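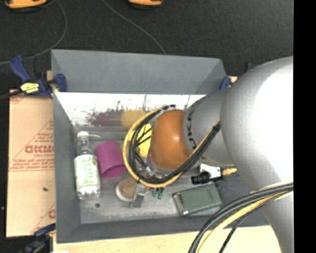
Last changed: May 2020

4. Picking from a mixed bin

4.1 Why a bin, and why this stuff

If you ask people what they'd like a machine to do around the house, putting things away comes up very quickly. So we built our main test around that chore, or at least the part of it that has to happen first, when something gets picked out of a heap of other somethings. The bin is gray, it's clamped down, and what goes into it is the kind of thing you'd find on a kitchen counter at the end of a weekend. Figure 3 gives a feel for it, with a clear bottle and a magenta-purple cup both lying on their sides while the arm is down among the rest.

Figure 3. The KUKA arm reaching into the bin during a mixed-item run. The bottle with the white cap is at far left, next to the tipped cup.

We did try the tidy version of this first. Back in November we ran boxes only, all matte cardboard, and the numbers were lovely and I didn't believe a word of them. Homes aren't full of matte cardboard boxes. They're full of see-through plastic and slippery cups and brushes that point in every direction, and a system that only likes boxes is a system for a shipping room (where, to be fair, it would earn its keep tomorrow).

4.2 Setup

The full item set comes from the Teltadell list, which we trimmed to 60 household things that fit our gripper. For each run we tipped 8 of them into the bin from a bucket, with no arranging afterwards. I was pretty strict about that last part! It's very tempting to reach in and turn a cup the right way up, and once you start doing that you're measuring your own good manners.

One run ends when the bin is empty or when the arm fails three times in a row, whichever comes first. We did 500 runs this way. The grasp planner is Ondow, unchanged from the version in Section 3, and it was trained on roughly 2000 labeled bin views collected on the same bench. A grasp counts as good if the item leaves the bin and stays held until it's over the drop tray. Dropping it on the rim counts as a miss, even when it tumbles the right way (we argued over this one, and the stricter rule won).

4.3 What went well

Solid things with flat sides were no trouble. Cases, small boxes and anything with a handle came out on the first or second try most of the time, and by the last month we'd stopped watching those closely. Crowding also hurt less than I'd feared. When items leaned on each other the planner usually went for whatever was on top, and the heap sorted itself out as it shrank.

4.4 What didn't

Clear plastic is still a pain. The depth sensor looks straight through the side of a bottle and reports the floor of the bin, so the planner thinks there's nothing there worth grabbing. Labels and caps helped a lot here, as they give the sensor something to hold on to – the planner would often pick up on a bottle's label and get a decent grasp from that alone. Peel the label off and the same bottle could sit there until the run timed out.

Shiny walls made things worse. The inside of our bin throws back both the room lights and the colors of whatever's lying near it, and the planner sometimes chased a purple or yellow smear on the wall as if it were an item. We could have lined the bin with felt, and the Rudthorpe group suggested exactly that when they visited. I said no, mostly out of stubbornness, but also because a kitchen sink is shiny too and no one is going to line it with felt for the robot's sake.

Cups on their sides were the third headache. They roll. A finger that comes down a little off center nudges the cup, the cup turns, and the planned grasp no longer matches anything in the bin. Replanning after each touch fixes most of this but it's slow – slow enough that a person waiting for the counter to be cleared would have given up and done it.

4.5 So, can it do the chore?

Not at home yet, in my view. On a shop floor, with known parts and a bit of control over the lights, I'd be happy to leave the arm working through a bin with someone nearby. In a house I'd want it to deal with unlabeled clear plastic first, and to recover from a bump without stopping to think it all over again. The Pētersons gripper, which we only got to try on a handful of runs, has softer fingertips and seemed kinder to cups, so we've kept those results separate and come back to them in Section 5.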